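Plunosis Worktop Shelf, model 629
Assembly and use

Section 4. Placing and loading the shelf

Read section 3 (Joining the side frames) before you begin. All bolts should be fitted finger tight at this stage. The final tightening is done in step 6 below, once the shelf is standing where it will be used.

Before you start

You will need:
the assembled frame
the shelf board
the four board screws (bag C)
the hex key supplied
a soft cloth
a spirit level, if you have one

Clear enough room on the worktop to turn the frame round. Wipe the surface and let it dry. Crumbs and grit under the feet will scratch the worktop and can make the frame rock.

CAUTION: Do not place the shelf on a hob, on a draining board or over the edge of a sink. Keep it at least 50 cm from any open flame.

Positioning the frame

1. Lift the frame by both side frames and lower it onto the worktop. Do not drag it. The feet of the Plunosis range are bare metal unless you have bought the felt set (see section 7, Spare parts).

2. Turn the frame so that the upper crossbar is at the back. The open side faces you.

3. If the shelf is going against a wall, leave a gap of 16 mm behind the crossbar. This allows the wall to be wiped down and stops condensation collecting behind the shelf.

4. Press down on each corner of the frame in turn. If one corner lifts, loosen the two bolts nearest to it by half a turn, press the frame flat and tighten them again by hand.

Fitting the board

5. Lay the board across the two side frames with the smooth face upwards. The side with the screw holes faces down. The board should drop into place without force. If it binds at one end, check that the side frames are parallel and that the crossbar has not been fitted upside down.

6. Fit the four board screws from below and tighten them with the hex key. Then tighten all the frame bolts, working from one corner to the corner diagonally opposite. Stop when you feel firm resistance. Overtightening will strip the thread in the tube.

7. Check the board with the spirit level from side to side and from front to back.

NOTE: The board is supplied oiled. It may feel slightly tacky for the first few days in a warm kitchen. Wipe it with a dry cloth and leave it overnight before standing anything on it.

Loading

The shelf is intended for mugs, tumblers, small jars and similar items in everyday use. The maximum load is 3000 g, spread evenly along the board. Weigh full jars if you are unsure.

8. Start at one end and stand the items in a single row. Put heavy stoneware towards the middle and lighter pieces at the ends.

9. Turn all mug handles the same way. This takes up less width than handles facing each other, and a mug can be lifted out without catching its neighbour.

10. Stand tall tumblers at the end of the row, inside the side frame. Check that nothing stands higher than the crossbar. Taller items are easily knocked when you reach over the shelf.

11. Do not stack mugs on this model. For stacking, use the Fommont two-tier frame, which has a front rail.

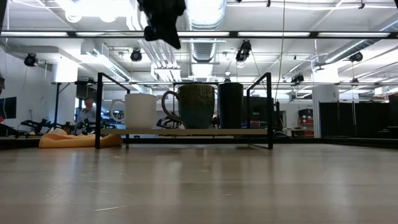
Fig. 9. Board loaded with two mugs and a tall tumbler. Handles to the left, all items below the rear crossbar.

CAUTION: Do not hang bags, towels or utensils from the crossbar. It is there to stiffen the frame and will not carry a load.

NOTE: The space under the board is not ventilated from above. Do not push damp cloths into it.

Using the shelf with wet items

Dry mugs before putting them back. Water left standing under a foot ring will mark the board within a few hours. If a pale ring appears, let the board dry fully, rub lightly along the grain with a fine pad and apply a thin coat of Illier board oil. Any food-safe oil sold for chopping boards may be used instead.

Moving the shelf

Take everything off the board first. Lift with one hand on each side frame. Never lift by the board or by the crossbar. After moving, repeat steps 4 and 7.

Routine checks

Check the frame bolts one month after assembly and every six months after that. Oil the board when the surface begins to look dry.

For a board that has warped or split, see section 6. Replacement boards from the Quezada series have different hole spacing and will not fit.

Text revised 6th April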